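Subject: Re: [teach-by-demo] Hand guiding vs remote control for tabletop pushing

On Sunday evening a list member at Strickland wrote:

> We're about to start recording demos for a block-pushing job and can't
> settle on how to do it. Half the lab wants to grab the wrist and move
> the arm by hand, the other half wants to drive it from a controller.
> Has anybody done both on the same task? Also curious how much data
> you needed before the policy stopped doing silly things near the
> edge of the board.

Yes! We've done both, and I've been itching to write this up, so thanks for the nudge.

We started with hand guiding in September. It's lovely for the first hour. You put the arm in its free-drive mode, take hold of the wrist and just push the block where you want it, and you feel every bit of friction through your own fingers. Anyone can do it with no practice at all. The trouble came when we looked at the recordings. Our arms and sleeves were all over the video, and the policy we trained on them got very confused when there was no elbow in view. We tried replaying the joint paths without a person there, but foam blocks slide a little differently each time and by the third contact the replay and the world had parted company.

So we moved to remote control. We're using the Zasora hand controller with the Emen logging scripts (mostly stock, I changed the timestamp handling and can send the patch to anybody who wants it). Only x and y are live, height is locked, and the rod stays vertical. Locking the height was the best decision we made. Before that, people kept dipping the tip into the board while concentrating on something else.

It does take practice. Give each new operator 30 minutes of free play before you keep anything they record. You'll see them stop jabbing and start leaning into the blocks, and it's such a pleasure to watch when it clicks.

We now have 1,764 demos from 3 operators, all on the same maple board with 8 foam shapes on it. The prompts are short things like "push the yellow heart over to the hexagon" or "separate the red star from the green one". 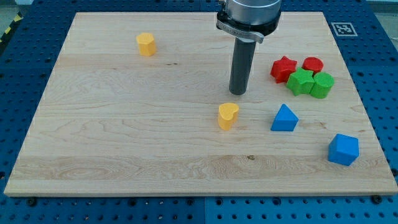
Clusters are where remote control really earns its keep, by the way. With the shapes jammed up against each other you have to come in at a corner, nudge, back off and go around, and good operators do that without thinking. The policy picked up the backing off too, which made my week!

On your edge question: record recoveries on purpose. Start with a block near the rim and bring it back in. Our first batch had hardly any of those and the policy would cheerfully shove things overboard. A fresh batch of nothing but edge starts made a bigger difference than anything we did to the model.

I'd still use hand guiding for teaching waypoints, and the Zellgate people do all their insertion work that way. For pushing I wouldn't go back.

Happy to share the operator notes and our prompt list. What colour is your work surface, and are your blocks foam or something harder?

Cheers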